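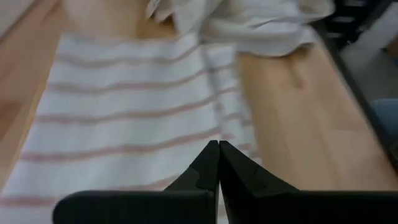 Figure 1. Gripper with fingers closed, fabric beyond.

Verna: Layout and Display Furniture for an End-of-Year Architecture Show
Studio Do, Cordale School of Architecture, Prumville
Final project report, December 2023

1. Scope

The project covered the layout and display furniture for the end-of-year show of Studio Do, held in the ground-floor hall at Cordale. The work on show came from 14 student projects. Lighting, printing and publicity were handled separately and are outside this report.

The hall is a long room with columns down one side and windows down the other. Earlier shows pinned drawings to loose boards along the window wall and put models on whatever desks were free. Drawings were read against daylight, and model heights varied from desk to desk.

2. Layout

Two layouts were drawn and tested in a card model. The first placed all drawings on the column side and all models in a single line down the middle. It gave a clear route but separated each model from its own drawings. The second grouped the models and drawings by project, with a table set at right angles to each panel. The second was chosen. It uses more floor area, and the route past the third column is tighter than we wanted.

Panels were hung with the center line at eye level for a standing adult. Text was kept to the lower third of each panel. Captions were set in one size throughout, after a trial sheet with three sizes proved hard to scan.

3. Tables

Table height was set at 1000 mm for section models and lower for site models, which are mostly read from above. Tops overhang the legs by 100 mm on the visitor side only. The overhang leaves room for feet and keeps the leg line in shadow.

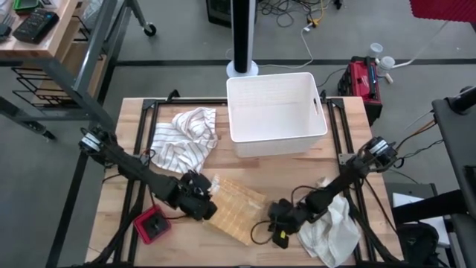

The edge of the tabletop took more drawing time than any other part of the furniture. A bare edge shows the thickness of the board and competes with the base of the model. A lipped edge hides the board but traps dust and makes it hard to slide a heavy model into place. Wood set within black metal was the comparison used in the review: with a butcher-block top and black aluminum extrusion along its left, right and far sides, the dark line reads as a border and the grain stays in the field. Verna takes the same contrast with a thinner section, painted black and fixed flush with the top. Corners are butt-jointed. Mitered corners were drawn but dropped when the first sample opened at the joint.

4. Assembly

Each table comes apart into a top, two end frames and a rail. The rail is bolted from inside so that no fixings face the visitor. Bolts of a single size are used throughout. The end frames are handed, and left and right were mixed up during the trial assembly; the drawings now carry a mark on the inner face.

5. Remaining work

The tops need a second coat of oil before storage. The narrow point at the third column should be redrawn with the adjoining table turned parallel to the wall. Panel fixings are unchanged from the trial and have not been checked for heavier board.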